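December, notebook, starting 7:40 am

Dye bench again. Walnut hull bath from the Hestemdale batch is the problem child, goes on the wool fine, comes out blotchy on the linen every time. Same pot, same water, same scour as far as I can tell from Rania's notes (her sevens look like ones, had to ask).

Weighed hulls: 500 g dry, crushed, soaked overnight in the big enamel pot. Smell is strong this morning, sort of wet leaves and tea. Strained through the old curtain, then again through the finer cloth. Second straining got a lot more grit than I wanted to see. Should have done that last time – the specks on the Dilik sample were grit sitting in the folds I bet.

8:30. Skeins in. Wool first, linen to follow in the same bath after. Hussam thinks linen should go first while the bath is strong. He may be right, but the wool is what Zein ordered and I'm not risking it for a tes strip.

Heat up slow. Kept the lid off. Stirred every few minutes then forgot for a while because Najwa called re: the invoice for the alum. She wants it split over two months, fine by me. Remember to tell Mireille, it goes through her.

10:15. Wool looks good. Deep brown, a bit red when held at the window, no streaks on the outside of the skein. Inside of the skein near the ties is lighter. Ties too tight again!! Loosen to a figure eight, two per skein is not enough if they're loose though, they tangle. Try four.

10:40. Linen in. Split it in two lots:
Lot A – scoured once, the usual
Lot B – scoured twice with soda, boiled hard, rinsed until the water ran clear

B rinse water was yellow like weak beer on the first round. So there was still plenty of wax and whatever else in there after one scour. That alone might be the whole story.

Lunch. Left both in with the heat off.

1:50 pm. Pulled both. A is blotchy in exactly the old way, pale islands the size of a thumbprint. B is paler overall than I'd like but EVEN. First even linen out of this bath since I started keeping this book. Hawi came by to look and said B reads as tan and the customer asked for brown. Fair. So next is B scour plus a second dip, or a stronger bath.

Also thought about iron. A pinch in the after bath would darken it, but Rania had the Gekonow runner go gray-green on her with iron and it felt harsh after washing. Small strips only if we do it. Keep the iron pot well away from the wool.

Hung everything on the back rail, not near the heater. Labels on with string. The pen ran on the last lot so these are pencil.

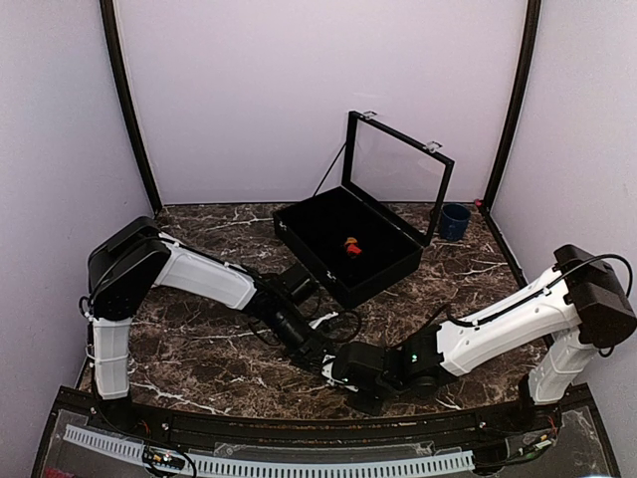 Does the linen need a tannin step before the walnut?
Walnut carries enough tannin of its own, so skip it for now and put the time into the second scour.

4:20. Cut strips from A and B for the light test, half of each under card, taped in the south window. Check after 6 weeks, put it on the wall calendar or it wont happen.

Saved the used bath in the lidded bucket. Hussam wants it for paper.

To do
– order soda, nearly out
– second dip on B tomorrow, same bath warmed up, compare with a fresh one
– reweigh linen dry, I dont trust the number on the tag
– wash the curtain cloth properly, it's giving color back
– send Zein a snip of the wool before the whole lot gets wound

Gloves have a hole, left thumb. Brown nail til spring.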